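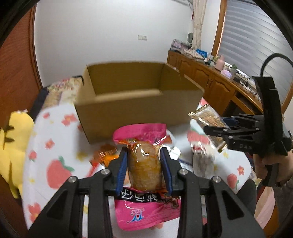 Lokel Snack Drawer Organiser

Every office has a snack drawer, and every snack drawer has a bottom layer that was last seen in April. The Lokel is a shallow tray with movable dividers that keeps small packets where you can see them, and where your colleagues can too, so think carefully before ordering.

It fits most desk pedestals and kitchen drawers at least 400 mm wide. The dividers slot into grooves along both sides and come out with a firm tug. Set them close together for single-wrapped bits and pieces, or leave a couple out if you buy crisps by the sack.

Made by Wovix in recycled plastic. Wipes clean with a damp cloth. Not suitable for soup – we have been asked.

What you get
Tray, 400 mm wide
10 dividers
26 stick-on labels, A to Z, for people who alphabetise biscuits
Four rubber feet

Colours: oatmeal, slate, and a green that Wovix calls Catacutan and we call green.

Delivery
Sent from our Pledbridge warehouse in a box far larger than it needs. Orders for more than 10 trays go by pallet, so please tell us if your building has stairs.

Returns
Unused trays can come back within 26 days. Crumbs count as use.

Will it stop people taking your things? No. For that, see our lockable cash boxes.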